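Opinion

Pay for the dull hours

By Abelardo Ledesma
August

Print this article | E-mail this article
14 comments | Shared 62 times

Most of what is written about robots is about the robot. I would like to write about the people who sit beside it, and about why their hours are the worst-planned part of the whole business.

I spent three months this year at Olivares, where a small group teaches pairs of robot arms to handle household objects. The method is simple to explain. A person guides the arms through a task, the cameras record it, and the recording goes into a pile. When the pile is big enough, a learning system is trained on it. The pile stood at 549 when I arrived and 3,863 when I left.

The system learns whatever is in the pile, good or bad. If the box always starts in the same spot, the arms will reach for that spot when the box is somewhere else. So the person at the controls has to keep changing things: the angle of the box, its distance from each arm, which arm goes first.
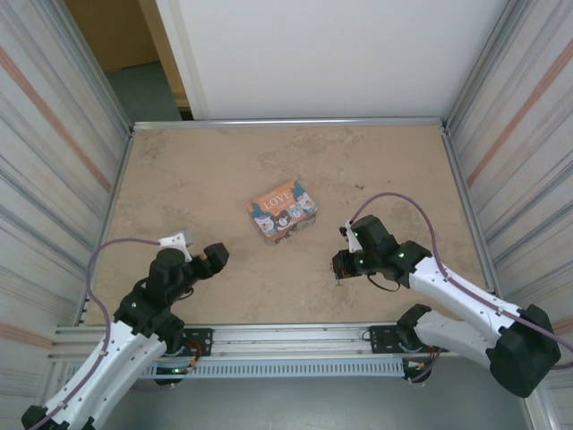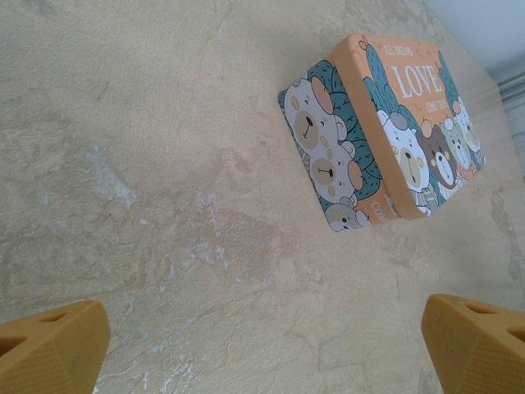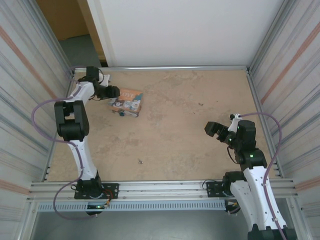 The arms at Olivares and the box with LOVE on its lid.

Changing things on purpose is tiring. Renato Painemal did the Thursday afternoons, and by four o'clock he was putting the box down in much the same place each time without noticing. He only saw it when Aldana Alarcón plotted the starting positions and showed him the clump in the middle. They threw out 300 recordings. I thought that was the right decision, and I also thought it should have been made a week earlier.

The usual answer is to collect more. Urmont, the firm that funds the work, sets a weekly target and pays against it. A target like that rewards the quick, easy example. It gives no credit for a slow one where the box is near the wall and the grip has to be tried twice, though in my view that recording is worth several of the others.

Oisín Mac an tSaoi disagrees with me. He says that with enough recordings the poor ones wash out, and that a fussy collector is an expensive one. He may be right for very large projects. Olivares is a small one, and I doubt it can afford to bury its mistakes under volume.

I would do two things. I would cap a session at ninety minutes and pay by the hour, with no count on the wall. And I would let the collectors see the trained system run, every week, on the objects they recorded. Aldana did this once with Renato and he changed how he worked the same day. At the moment the results go to an office in another town and come back as a number on a sheet.

Urmont is reviewing its targets before the next contract. I hope whoever does the review sits at the controls for an afternoon first.

Print this article | E-mail this article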